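Visit to the county elections office, Lavham
21 November 2020

The Lavham elections office opened its doors to residents for one afternoon, and I went along with a group from the Jerken neighborhood association. Visitors were let in 4 at a time, with masks on, so most of us had a wait in the lobby first.

Kyung-tae Hong, the deputy registrar, took our group through. He started at the intake counter, where mail ballots are logged by precinct and put into locked cabinets. Flarkcombe precinct had the most this fall, 1490 of them. In the March primary it was a fraction of that.

From there we went to the signature room. Two clerks check each envelope against the voter file. If they disagree, it goes to a supervisor, and the voter gets a letter and a phone call. One woman asked how long people have to respond. Hong said the deadline is printed in the letter and that the office also posts it at the counter.

The tabulators are in a back room with a glass wall. The county has 17 of them and sends out most on election day. We were shown a test deck being run and the tape that prints at the end. Both party observers sign the tape.

Questions went on longer than the tour. Several were about the Shin Road polling place, which moved this year. Parking there was tight and the line ran outside. Hong said the location is up for review before the next city council race, and that 19 written comments have come in so far. More can be dropped off at the front counter or mailed.

The next open afternoon will be in the spring.

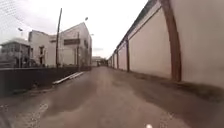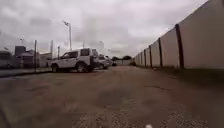
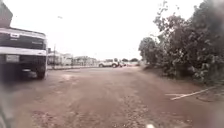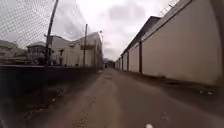 Along the road, with parked vehicles in the second and third pictures.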